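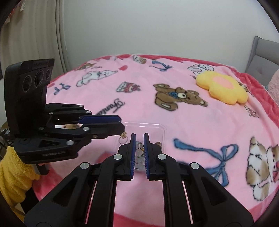
Beaded charm over the pink blanket.

September 4, 2022
2 min read

Raili Vainio posted again at 9. Two clips, 32 seconds combined, no caption on the second. The first announces that she and Aleksi Miettinen have left the Illano tour. Comments were limited after 300 replies, then reopened. Madisia ran it as a breakup and changed the headline within the hour. Grostwood still lists both names for the December dates. I saved the listing and logged the change. Will check it again tomorrow before work.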